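The Backpack Job

The week my gripper wouldn't let go, I was working nights at Gulton, packing and unpacking the same school backpack until I could have done it in my sleep (and I'm pretty sure I did, twice).

Gulton is one floor of an old shoe warehouse on the Bindville side of the river. You get a table, a bag, a pile of stuff and a Stutum, the hand tool with the two fingers on it. You squeeze the handle, the fingers close. You ease off, they open. Do that 28 times without a mistake and you can go get coffee. The arms upstairs learn from whatever you did, so if you fumble a book, somewhere down the line an arm learns to fumble a book too. I kind of liked that! I'd never had a job where my bad habits could spread.

I was on books that night. Bag on its side, zipper open, fingers over the ends of the stack, squeeze, pull, set down, put back, again. Around the ninth go I eased off the handle and nothing happened.

The fingers stayed shut. I had a book hanging in the air over the table and my hand was wide open, and the thing just held on. I shook it a little (don't do that, it's on the poster). I said a word. Then it let go all by itself, a good 2 seconds late, and the book came down on its corner with a smack that made the whole row look over.

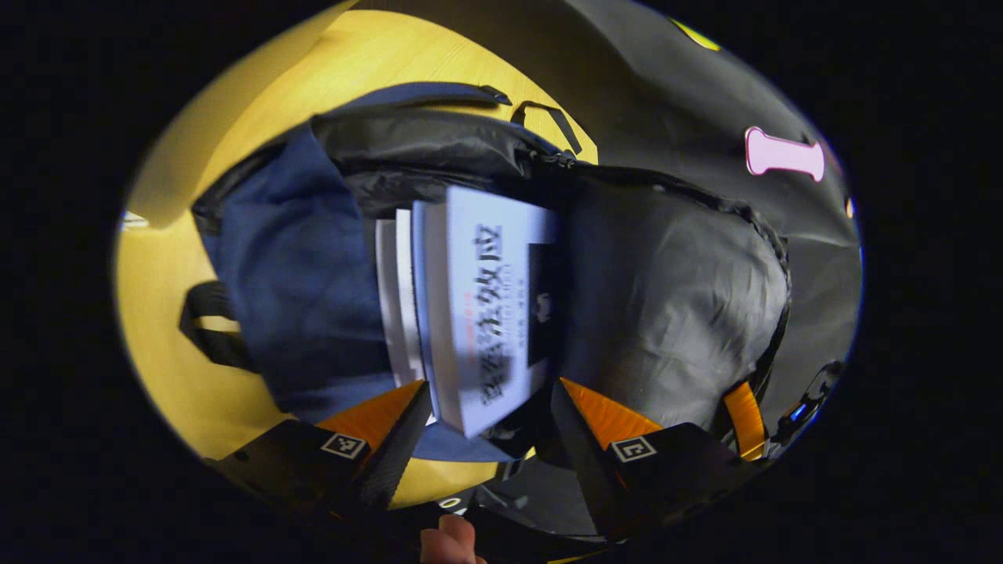
So I did what you do when you're tired and close to your number. I kept going. The next few were perfect, smooth as anything, and I'd about talked myself into believing my thumb had slipped. Then it stuck again. This time I had my other hand in the bag, holding the flap out of the way, and the fingers closed on me.

It didn't break anything. I want to say that up front because my sister still tells it like I lost an arm. But it pinched the soft part between my thumb and finger and it would not open, and I stood there attached to a backpack, trying to remember where the release was. Eight months on the job and I'd never once needed it. It's under the handle — a flat little tab you push with a fingernail. I found it by feel, pushed, and the fingers sprang apart like they'd never met me.

I still had my nine good runs from before the trouble, and I could have turned those in and gone home. I filled out the orange sheet instead. The sheet has a box that says "Did the fault occur earlier in the shift?" and I looked at that box for a long time. Then I checked yes.

The lead took the tool away and came back a while later with it in pieces on a lunch tray. There was a return spring inside, made by some outfit called Aidoo, and one end had worn down to a hook. Every so often the hook caught. That was all it was, a bit of wire I could have lost in a carpet.

They pulled the other tools off the floor that same night and found 2 more with the same hook starting. One of them belonged to the guy across from me, who'd been complaining about a sticky handle since April and had been told to wipe it down.

My runs got thrown out, all of them, good ones too. I was sore about it for days. I had a mark on my hand shaped like a little staple and nothing on the board to show for it.

Then I got a new tool with a stiff new spring, and the same backpack was waiting on my table with the books inside. I pushed the release tab before I did anything else. Pushed it again. The lead walked by and asked if there was a problem.

"Just saying hello," I said, and reached for the zipper.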